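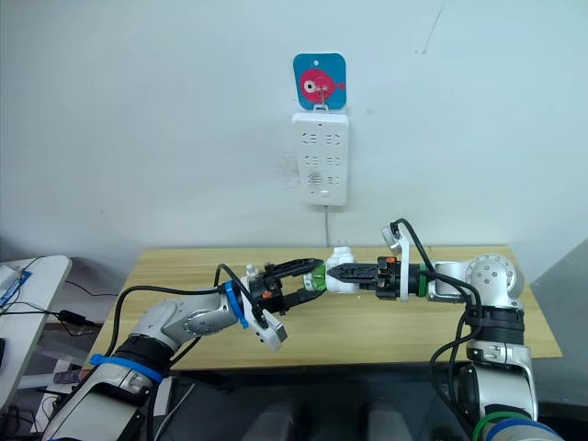

1. Ausgangslage und Fragestellung

In meiner Projektarbeit untersuche ich, wie die Fußballmannschaft von Jorkel nach einem Ballverlust in der gegnerischen Hälfte reagiert. Die Idee kam im April, als ich das Heimspiel gegen Skademow gesehen habe. Jorkel verlor den Ball sehr oft vor dem Strafraum, trotzdem entstanden daraus fast keine Chancen für den Gegner. Ich wollte verstehen, ob das am sofortigen Nachsetzen der Stürmer liegt oder an der tiefen Stellung der beiden Sechser.

Die Frage lautet: Wie oft gewinnt Jorkel den Ball innerhalb von acht Sekunden zurück, und welche Rolle spielt dabei die Zone des Ballverlustes?

2. Material und Vorgehen

Grundlage sind die Videoaufnahmen von sechs Ligaspielen der Rückrunde, die der Verein mir zur Verfügung gestellt hat. Daraus habe ich 444 Ballverluste notiert. Für 44 davon war der Ablauf nicht klar zu erkennen, meistens nach einem Kopfballduell oder wenn der Schiedsrichter das Spiel kurz danach unterbrochen hat. Es blieben 400 Situationen für die Auswertung.

Das Spielfeld habe ich in vier Zonen geteilt. Zone 4 ist das letzte Viertel vor dem gegnerischen Tor. Als Rückgewinn zählt nur, wenn ein Spieler von Jorkel den Ball danach mindestens zwei Sekunden kontrolliert. Einwürfe für Jorkel habe ich zuerst mitgezählt, aber nach einem Gespräch mit meinem Betreuer Zeeshan Magsi wieder herausgenommen.

3. Ergebnisse

In Zone 4 gab es 100 Ballverluste. In 50 Fällen hatte Jorkel den Ball innerhalb der acht Sekunden wieder. In Zone 3 war der Anteil deutlich kleiner, und in den zwei hinteren Zonen hat die Mannschaft fast immer auf das Nachsetzen verzichtet und sich geordnet zurückgezogen.

Auffällig ist das Auswärtsspiel in Zostthorpe. Dort stand der Gegner sehr tief und spielte nach dem Ballgewinn nur lange Bälle. Das Nachsetzen kam dadurch meistens zu spät, und der zweite Ball im Mittelfeld war viel wichtiger als der erste Druck. Nach der Einwechslung eines dritten zentralen Mittelfeldspielers in der zweiten Halbzeit wurde dieses Problem kleiner – das Spiel ging trotzdem 0:1 verloren.

4. Diskussion

Meine Vermutung über die Stürmer hat sich nur zum Teil bestätigt. Der erste Druck kommt zwar von vorne, aber der Ball wird am häufigsten von einem der Sechser erobert. Beim Spiel um den Kuhlmann-Pokal, das ich zum Vergleich angeschaut, aber nicht mitgezählt habe, war es ähnlich.

Eine Schwäche der Arbeit ist, dass ich alle Szenen allein beurteilt habe. Bei der Grenze von acht Sekunden waren manche Fälle sehr knapp. Auch der Spielstand wurde nicht berücksichtigt, obwohl eine Mannschaft bei einer Führung wahrscheinlich weniger riskiert. Für eine Fortsetzung würde ich beides ändern und außerdem die Laufwege der Außenverteidiger aufnehmen.

Abgegeben am 15. August 2019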